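本月书讯|《冻干工艺从小瓶到大柜》到馆,还有一场读书会

资料室这个月到了一批新书,最想先拿出来说的是这本《冻干工艺从小瓶到大柜》。书是Mestetti出版的,正文569页,拿在手里很沉,但我用几个晚上就翻完了第一遍,中间有好几次忍不住停下来,在便签上写“这个要给生产那边看!”。

做生物制品的同事大多有过这样的经历:小试的时候一切顺利,蛋糕饱满、颜色均匀、复溶飞快,一上中试柜就开始塌陷、回熔,或者边缘的瓶子和中间的瓶子像是两个批次。市面上讲冻干的书不少,有的偏热力学,公式很漂亮,合上书还是不知道隔板温度该设多少;有的偏操作手册,告诉你按哪个键,却不讲为什么。这本书把两头接起来了,而且接得很耐心。

全书从配方写起。第一部分讲玻璃化转变温度和塌陷温度怎么测、两种方法测出来差几度时该信哪一个,讲蔗糖、海藻糖、甘露醇各自的脾气。甘露醇那一章我特别喜欢,作者把晶型问题讲得非常透,还专门写了装量偏大时西林瓶破裂的原因,配了一整套退火条件的对比。做过甘露醇处方的人看到这里应该会会心一笑(或者叹一口气)。

第二部分进入工艺本身:预冻、退火、一次干燥、二次干燥,每一段都按“先看产品温度,再看设备能力”的顺序来写。书里反复提醒读者,隔板温度是我们设的,产品温度才是药在经历的,两者之间隔着瓶底的弧度、托盘、腔体压力和辐射。传热系数的测定写得很细,连称重前瓶子外壁的霜怎么处理都交代了。书中还给出了一个完整的计算实例,从升华失重数据一路算到设计空间图,用普通的电子表格就能跟着做。我自己跟着做了一遍,第二遍才对上书里的结果,错在压力单位,毫托和帕混用了,各位引以为戒!

第三部分是放大和转移,也是书名里“大柜”的由来。作者用Ojeda中试车间的一个案例贯穿了整整3章:一个蛋白产品从实验柜转到生产柜,一次干燥时间原封不动照搬,结果边角瓶干得太快,中心瓶还没干透就进入了升温阶段。之后怎么查、怎么补做装载实验、怎么根据冷凝器和短管的极限重新定压力,过程写得很诚实,连走过的弯路都保留了下来。读的时候很像在听一位老同事讲故事,讲着讲着就把阻塞流讲明白了。

对法规和验证感兴趣的朋友可以直接从第四部分读起。这里讲了装载方式的验证、半压塞转运过程中的A级保护、无菌模拟试验里冻干步骤怎么设计才有意义,以及泄漏率测试的频次和判定。附录里有一份偏差调查提纲,按外观、水分、复溶时间分类,很适合打印出来放在手边。另有一张外观缺陷对照表,塌陷、喷瓶、挂壁、裂纹、雾化都有,质量部的同事如果正在写目检培训材料,可以参考它的分类思路。

要挑毛病也有。连续冻干只写了短短几页,读起来刚起了个头就收尾了;在线监测部分偏重压力升测试,对激光吸收光谱的介绍比较简略。索引里有几处页码对不上,第346页的升华速率图和正文说的图号也差了一个,读到那里请自己往后找一张。这些都不影响使用,只是第一次看容易犯糊涂。

适合谁读?刚进冻干岗位一两年的同事收获会最大,书里默认读者见过柜子、跑过几个程序,但不要求传热传质的底子。做制剂开发的朋友可以重点看前两部分,做技术转移的朋友请务必把Ojeda那个案例看完。设备工程师也别错过讲硅油系统和真空泵的那一章,把设备能力当成工艺参数来写的书真的不多见。 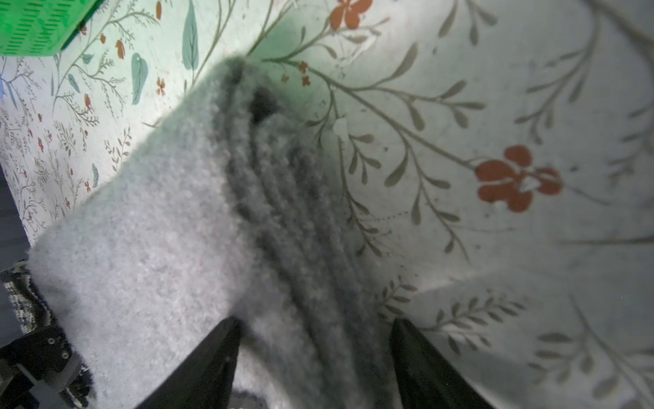

灰色绒面织物,褶皱近景

借阅和读书会的安排也一并写在这里。资料室目前有两册,一册外借,一册留在阅览桌上供大家随时翻。外借期限30天,可以续借一次,有人预约时请按期归还。书里夹着我写的便签,请不要摘掉,也欢迎大家接着往上贴,不同意我的地方直接写在旁边就好!

读书会定在十一月,地点在Serkville办公区二楼的小会议室,下午四点开始,先读第二部分的传热系数测定和设计空间两章。参加的同事请事先把实例算一遍,带上自己的表格,算不下去也没关系,把卡住的那一步带来,我们一起看。Zullilik项目组答应拿一组已经脱敏的升华数据来给大家练手,里面有一个热电偶读数明显偏高的瓶子,正好可以聊聊探头放在瓶子哪个位置、带探头的瓶子为什么往往干得更早。

同批到馆的还有一本讲一次性配液系统的小册子和一本微载体细胞培养的实验手册,都已经上架,在冻干这本书的下面一层。小册子很薄,一个中午就能看完,里面关于袋子完整性测试的几页写得相当清楚。实验手册适合正在做贴壁细胞放大的朋友,接种密度和搅拌转速那几张表很实用,下一期会单独介绍。

想预约外借或者报名读书会,请在资料室门口的登记本上写下姓名和部门,也可以直接回复这封邮件。如果最近有想让资料室购入的书,请把书名一起写上,下一批书单月底前提交。

资料室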